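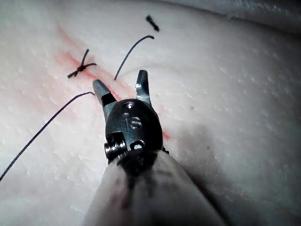
Will a machine do your mending yet?

I get asked this every December, when the button jar comes out. Short answer: keep your needle. Gervasio Sepúlveda wrote in to ask if there's anything for the home that will darn a sock, and I've looked (oh, I've looked!) and found plenty for floors and not a thing for socks. Stitching is fiddly, even with two good hands and a lamp.

Tips while you wait

Cut your thread no longer than your forearm. Long thread loops up and catches on everything, and then you're picking out knots.
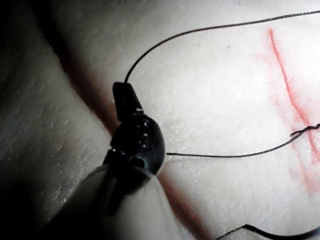
Wax it too. I use the Plorkodik block, 3 pulls through, and it stops most of the tangling. On a long tear I don't start at one end and hope, I put a single knotted stitch across it first and work out from there, so the edges stay level.

Snip your tails short but leave enough to hold. Too close and the knot slips in the wash, as my good tea towels can tell you!

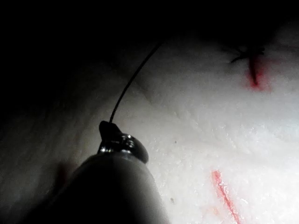 One stretch tied, one still to sew.

Next up: descaling the kettle for under 2 pounds.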